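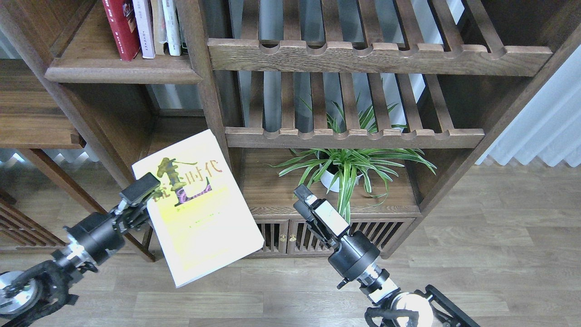 March, bench notebook, reading corner shelf

14:10. Back to the books. The walnut-brown unit is staying where it is, on the wood-plank floor, after a morning of opinions about the other wall. It weighs what it weighs and the other wall has the radiator.

Sorting scheme as it stands: hardcovers and taller things upstairs, paperbacks in the lower compartment. Gutbridge scheme (by subject) dropped. It lasted until the first book that was about two things. Valentini scheme (by color) also dropped, though I will admit the upper left looks pretty good with the red hardcover next to all those polite pastels. Pure luck. Do not let anyone claim it as a system.

The yellow and cream paperback with 时代 on the cover goes low. It has been filed under "magazines," "languages," and "windowsill" so far this month. The list now says paperback, lower compartment, and I have written it in pen.

14:45. Measured the lower compartment again: 19 cm usable depth by my tape, where the sheet from Trumeo says otherwise. Going with the tape. Paperbacks fit with room to spare, atlases don't, and the atlases can go live in the Loludstead crate until somebody builds them something.

Catalog stands at 133 titles, of which 56 have labels. Label printer ran out at the usual moment. Spare roll is not in the drawer marked SPARE ROLLS, which contains a stapler and a mug.

Notes for whoever picks this up:

Spines out. I know. Write it down anyway.
Leave a hand's width at the right end of each row, or the next book in takes two others out with it.
Bookends: we own 10 according to the inventory. If you have one propping up a monitor, I would like it back.
No stacking flat on top of the upright ones. It starts with a single pamphlet.

15:30. Still open: where the oversize stuff goes, who has the step stool, and whether the lower compartment wants a strip of felt along the back. Leaning toward yes on the felt. Check the scrap bin first before ordering any.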